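4. Fitting the table top

Clear a space on carpet or a blanket before you start. You will need two people for step 3.
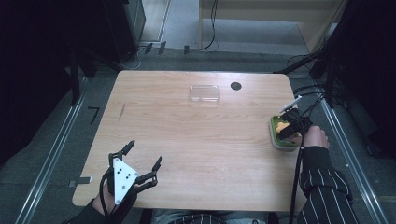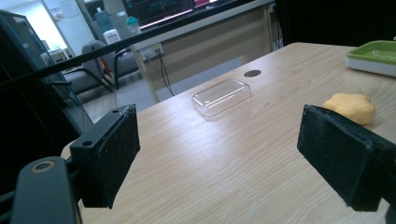

1. Lay the top face down and line up the frame with the pre-drilled holes.
2. Fit all the bolts by hand – do not tighten them yet.
3. Turn the table over and set it on its feet. Lift by the frame, never by the top.
4. Tighten each bolt with the key supplied.

Note: Check the bolts again after 2 weeks.

CAUTION: Do not stand or sit on the table.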